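Why do necklaces get in a knot?
Kids' explainers: Stuff At Home

By Skye Baxter
25/02/2025

You open the jewelry box. You want one necklace. You get all of them. Plus a bracelet, plus a hair comb you forgot you had.

So how does that happen? Nobody tied them. You just put them in there and shut the lid. Let's find out, quick, and then sort the whole lot out on the bed.

First, the knot thing

A string of beads is long and thin and bendy. Long bendy things move a lot when you shake them. Every time the drawer bangs, the ends flop about. One end goes over a loop. Then under another loop. Next bang, it goes through a gap. Do that enough times and there's your knot.

Short things don't do this much. Try it. Put a short piece of string in a jar, lid on, shake. Now put in a really long piece and shake again. The long one will probably come out in a mess. Works with headphones wires too, and shoelaces, and Christmas lights (ask any grown-up in December).

Two things make it worse:

Lots of room. If a necklace is squashed in tight it can't flop around.
Loose ends. A necklace that is done up at the clasp is a loop, and a loop has no ends to go wandering.

So, rule one. Do up the clasp before you put it away. Takes a second.

What's a bead, anyway?

A bead is a small thing with a hole through it. That's all. If it has a hole and you can thread it, it's a bead. People have been making them for thousands and thousands of years, way before there were shops. Shells were some of the first ones. Bone, stone and seeds too.

Today they can be glass, wood, plastic, metal, clay. Big ones are heavy. Put a string of big heavy beads on top of a thin little one and the thin one gets pushed down and trapped, so keep those two apart.

And pearls? Real pearls grow inside oysters and mussels. Something gets in where it shouldn't, and the animal covers it in layer after layer of shiny stuff called nacre (say NAY-ker). It's the same shiny stuff you see on the inside of some shells. Lots of pearly beads are not real pearls. They are glass or plastic with a shiny coat on. Still pretty. A lot cheaper.

Getting set up

Pick a flat place that's a bit soft. A bed is great. Beads roll off a table and go under the fridge and then you're in trouble. On a bed they mostly stay put. Make the bed first, or put a cloth over it, so nothing slides down into the covers.

A plain cloth is easiest. Patterned is OK but look carefully, small beads hide in a pattern. My spare room cover has fruit on it and I lose things on it all the time.

You also need something shallow, like a saucer or a little dish, and a box. The dish is for what you're working on. The box is for later. Don't mix them up, I always do.
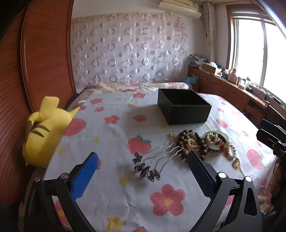 Now tip it all out. Gently! Don't pull anything yet. Pulling makes knots smaller and tighter, and a small tight knot is the worst kind.

Take out the easy stuff first. Hair combs, clips, rings, anything stiff. They come away pretty fast and then the pile is smaller and you feel better about it.

How to undo the knot

1. Lay the knot flat. Spread it with your fingers so you can see the loops.
2. Open any clasps. Yes, I know I said do them up. That's for putting away. For undoing you want free ends.
3. Find the loosest bit. Wiggle it. Make it looser.
4. Push, don't pull. Push the string into the knot to make the hole bigger.
5. Follow one end back out the way it came. Over, under, through.
6. Stuck? Go do a different one, come back later.

For a thin metal chain, a grown-up can help with a blunt needle or a toothpick. Don't use scissors. Cut the string and every bead comes off, and then it's a different kind of afternoon.

Joonas Oksanen, age 9, wrote in to tell us he counted his gran's beads while he was undoing them. The longest string had 29 on it. It took him 15 minutes and he only got cross once. Good going Joonas.

Combs for your hair

A hair comb for dressing up isn't like the one you pull through your hair in the morning. It has a fancy bit at one end, flowers maybe, or sparkly stones, and then a few long prongs. The prongs slide into your hair and stay there.

Some prongs are wavy. Why wavy? Hair is slippery. On a straight smooth prong it can slide right off. A wavy one has bumps and dips, so the hair has to go up and over each bump and it gets gripped. Bobby pins do the very same thing, go and look at one. One side is usually straight and the other side is bumpy.

Prongs catch on beads too, so combs get thier own spot. Not in with the necklaces.

Putting it all away

Big heavy beads go in a coil, flat, at the bottom. Lay them round and round like a snail shell. A coil comes out easy later, just lift one end.

Pearly beads go on their own. The shiny coat scratches if hard things rub on it. A soft bag is good, or an old clean sock.

Thin chains: pull one end through a drinking straw and do up the clasp. Now it can't knot at all. Really. Try it.

Small rings and odd earrings go in an egg carton. One per cup.

Dark box? Then you won't see what's in it without digging, and digging starts the knots all over again. Line the bottom with a piece of white paper. Light things still don't show up great, but the dark ones do.

Words to know

Clasp: the little catch that joins the two ends of a necklace.
Strand: one string of beads.
Pendant: a bigger piece that hangs down from a necklace.
Nacre: the shiny layers that make a pearl.
Prong: a long thin pointy part, like on a fork.

Try this

Get 2 pieces of the same string, one short, one long. Same jar, same number of shakes. Which one knots first? Then tie the long one in a loop and go again. Write down what you get and send it in, we'll print some next time.

One more thing, ask before you tip out somebody else's jewelry box. And check the floor when your done, before anyone vacuums.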